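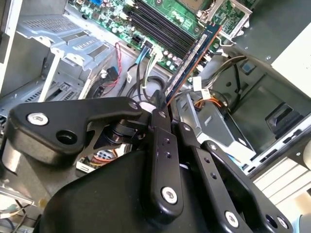 July, 10:35

Spent a good part of the morning on the old tower for the Clustcombe pile, and I'm writing it down before lunch so it doesn't all go fuzzy. Memory was the job, and I do like memory, it's such a tidy little part to handle (give me that over front panel headers any day!). Žofie Kratochvíl left me 6 modules in the Gavell tray, and 2 of those still want their contacts wiped.

I also had a good long look at the cabling by the drive cage, which I'd like to reroute before anyone fits a second disk. 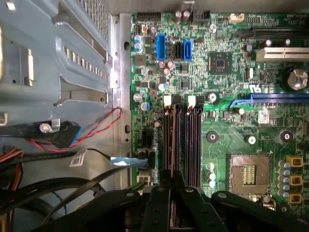
SATA end of the board, drive cage on the left.

Black and blue ports sit side by side there, so please label whatever you unplug. Bench 28 is free if you want to spread out.

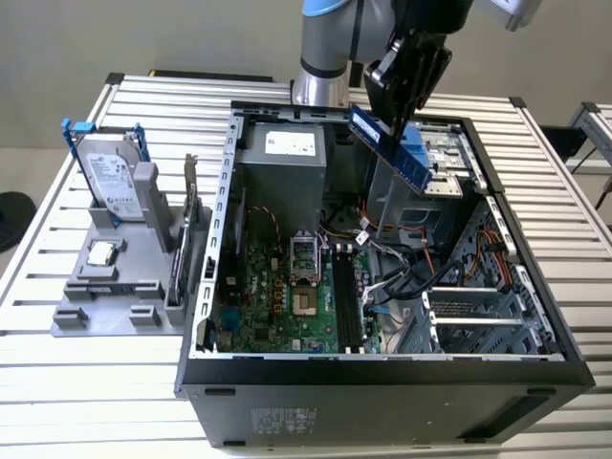 Case on its side on the slatted table, CPU socket empty.

Still to do: ask Kopecký about a processor, and find the small Phillips driver, which has wandered off again.

Nodosden workshop notebook | Contact | © Nodosden | Back to top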